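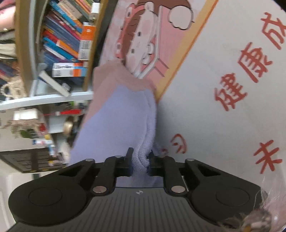 Figure 6. View from the gripper camera with the jaws closed on the ribbed cuff of a sock.

6. Setting up finger tracking and the grasp label

In this section you teach Lirnuta where the gripper is in the picture, and you check that the software can tell an open jaw from a closed jaw. You must do section 5 (lens calibration) first. If you calibrated the lens on another computer, copy the calibration file into the project folder before you start.

You will need:
- one recording in which the gripper opens and closes fully, with nothing between the fingers
- one recording in which the gripper holds something soft, for example a sock or a hand towel
- the calibration file from section 5

6.1 Make the body mask

The body mask tells the software which part of the picture is always gripper. Everything under the mask is ignored when the position of the camera is calculated.

1. Open the project and choose Setup, then Body mask.
2. Load the recording with the empty gripper. Move the slider until the jaws are fully open.
3. Click Draw. Go with the mouse around the gripper body and the two large round discs at the sides. Stay a little outside of the black edge.
4. Click Close shape. The mask becomes green.
5. Move the slider through the whole recording. The green area must cover the body and the discs at all times.
6. Click Save mask.

Note: Do not draw the linkage arms or the fingers in this mask. They move, and they have their own mask in 6.2.

Note: The dark ribbed surface of the body has fine raised lines, and there is a small white logo mark at the top center of it. Both give strong corners for the feature finder. If one of them stays outside the mask, the software believes that the camera stands still. You will see this later as a path which is much too short.

6.2 Mark the pins

The software measures the jaw opening from the silver pins on the linkage arms. There are six pins: two larger ones at the lower inner joints and four smaller ones near the tops of the arms.

1. Choose Setup, then Pins.
2. Go to a picture with the jaws fully open. All pins must be visible.
3. Click first on the center of the larger left pin, then on the center of the larger right pin.
4. Click on the small pins from left to right. A number appears beside each pin.
5. Compare the numbers with the drawing in the window. If two numbers are changed around, click Undo and mark these pins again.
6. Go to a picture with the jaws fully closed and repeat steps 3 to 5.
7. Click Fit linkage. After the calculation, a line is drawn along each arm.
8. Move the slider slowly. The lines must follow the arms.

When the fit is good, the moving mask for arms and fingers is made from it automatically. You can make it wider with Mask margin. The standard value is 8 pixels.

Caution: Do not use Fit linkage with a recording in which the fingers hold an object. The closed position would then be learned too wide, and all later measurements would be wrong by the thickness of the object.

Caution: When you have loosened or changed an arm of the gripper, you must repeat 6.2 completely. It is not sufficient to load the old pin file.

6.3 Set the grasp threshold

A soft object is more difficult than a hard one. The ribbed cuff in Figure 6 is pinched to a narrow band, and the jaw opening is then nearly the same as with no object. For this reason Lirnuta uses two values together: the opening of the jaws, and how different the area between the fingers looks from the empty gripper.

1. Choose Setup, then Grasp label.
2. Load the recording with the soft object.
3. Set Object type to Soft. The field Minimum opening becomes gray, this is correct.
4. Draw the contact window. It must cover the gap between the two fingers and nothing else. If the window also covers much of the background, the label will change each time the camera turns.
5. Click Learn empty, and select the part of the empty recording in which the jaws are closed.
6. Click Test. A bar appears below the recording. Gray is open, yellow is closing, and green is holding.
7. Compare the bar with what you see. Move Threshold to the right if the bar is green when nothing is held. Move it to the left if the bar stays yellow when the object is held.
8. Click Save.

The label needs 400 milliseconds of stable picture before it changes to green. You can set a shorter time in Advanced, but then short touches will also be labeled as holding.

Note: Dark objects between the black fingers are the hardest case. With a light color, such as the lavender-blue cuff in Figure 6, the standard threshold is mostly good enough. For black socks we recommend to learn a separate profile (Save as new profile) and to select it by hand for these recordings.

6.4 Objects which hang outside the fingers

Cloth is usually larger than the gripper. In Figure 6 the upper part of the sock is well away from the fingers, and it is slightly blurred by motion. The feature finder does not know that this part belongs to the held object. It can take points on the cloth and use them for the camera position, and the calculated path then begins to shake or to drift.

1. Choose Tracking, then Held object.
2. Set the check mark at Follow held object.
3. Go to a picture in which the bar is green. Click one time on each color of the object. For a sock with two colors, such as lavender-blue and pale pink, you need two clicks.
4. A blue area grows from each click. Set Spread so that the blue area covers the object and stops at its edge.
5. Play the recording at half speed. If the blue area jumps to the background, go back to this picture, lower Spread, and click again.

Note: Colors near to each other are a problem. A pink sock in front of a pink illustration or other pink fabric can bring the blue area to grow into the background. In such a recording use Draw by hand at every place where it jumps. The software fills in the pictures between.

Note: Follow held object makes the calculation slower. Switch it off for hard objects which are smaller than the fingers.

6.5 Check the background points

After the masks are ready, look once at the points that remain.

1. Choose Tracking, then Show points.
2. Go through the recording and look at the number in the lower corner of the window. Our test recording gave 1,237 points in its best picture. Your number will be different.
3. Look where the points are. They should be spread over the room, near and far. A shelf full of books is good for this, and so is a board with large printed characters.
4. If nearly all points lie on one flat surface, choose Balance points and run again.
5. If you find points on something that can move by itself, for example a hanging cord or loose cloth, mark it with Exclude region.

The number of points drops for a short moment when the gripper comes very near to an object. The software can pass over such a gap if it is not longer than up to 6 pictures. If the gap is longer, the path is cut in two pieces and the second piece gets a new name with "_b" at the end. Both pieces can be used, but they do not share the same zero point.

6.6 Run and export

1. Choose Run, then All steps.
2. Wait until the four fields Mask, Pins, Grasp and Path are green. A yellow field means that there are warnings; click on it to read them.
3. Choose Export. Select Path and opening if the data goes to the Aveo controller, or Full if it goes to training.
4. Give the operator name and the object name. Use the same writing each time, "sock" and "Sock" are two different objects for the database.
5. Click Write.

Caution: Export overwrites an older file with the same name without a question.

6.7 If something is not right

The bar never becomes green
The contact window is in the wrong place, or Learn empty was done with open jaws. Repeat 6.3 from step 4.

The bar changes quickly between yellow and green
The cloth slides between the fingers, or the threshold is just at the limit. Look at the recording first. When the cloth really slides, leave the label as it is.

The lines do not follow the arms on one side
Often a pin was marked on its edge and not on its center. Make the view larger and mark this pin again. Strong lamps can also give a bright spot beside the pin, and the tracker goes to the spot. Lower Brightness limit in this case.

The path is much too short
The body mask has a hole, or the wrong mask file is loaded. See 6.1.

The path is good but the opening jumps when the object is lifted
The object covers one or more of the small pins. Lirnuta can calculate the opening from the two larger pins alone, with less accuracy. Choose Pins, then Use inner pins only.

"Linkage file does not match"
The pin file was made with a version before 9/27/18. Open it with Pins, Convert old file, and save it under a new name. The masks do not need to be converted.

If the problem stays, send the project folder without the recordings to Skesine support, for the attention of Efthymia Xenos (tracking) or Aksel Skov (export and controller). Please include the file log.txt and write in which step the problem came.

Continue with section 7, Joining several recordings.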